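Come work the plate table with us at Kestolthorpe

I've been sorting lunch trays by hand for years, and now I share the job with an arm. We need 3 more people on the team! You'd set out the plates and play food, watch the arm try a move, and write down what it did. When it gets stuck, you step in (you'll get quick at this). 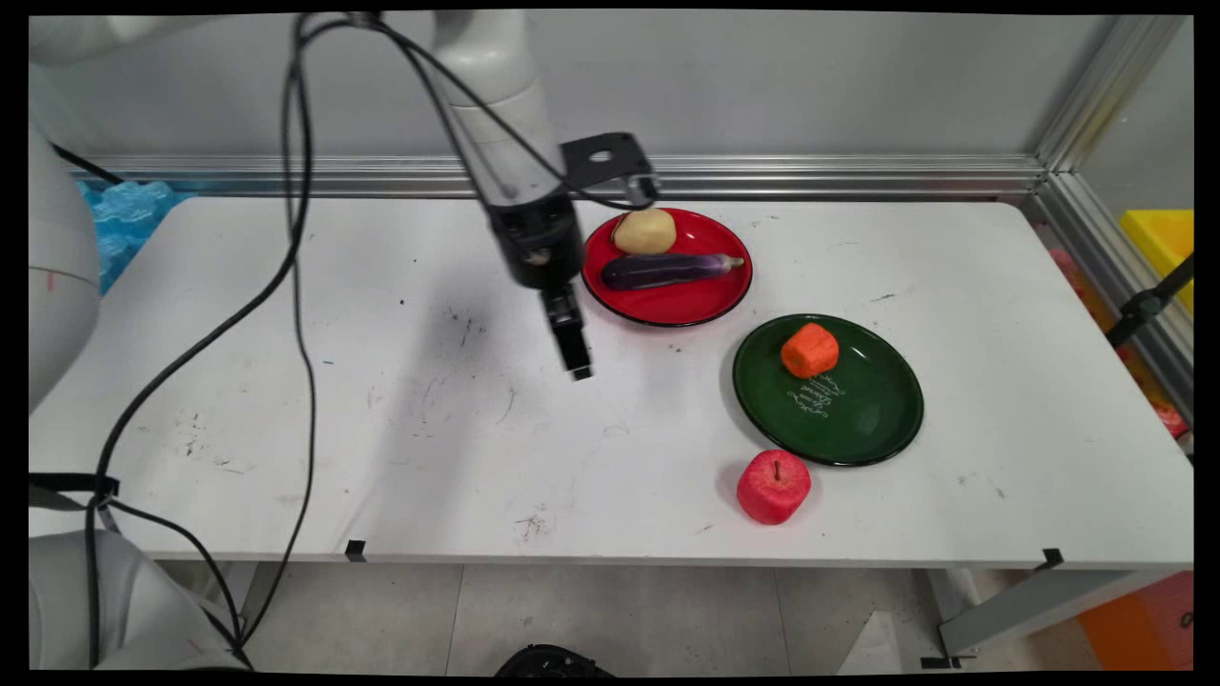 What's changed for us

Less lifting, mostly, and my wrists are glad. More watching and note-taking, though, and some folks miss the old pace. I did too, until about December. No one lost hours over it, and we all have a say in which jobs the arm gets next.

I like the close-up work best, when it's down to one piece on the green plate and you're rooting for the thing.

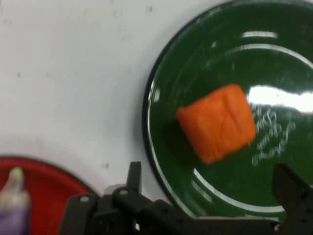
You don't need a tech background, just patience and decent handwriting. Training is paid. Stop by the Cledadwood desk, room 167, and ask for a form by April 12, 2018.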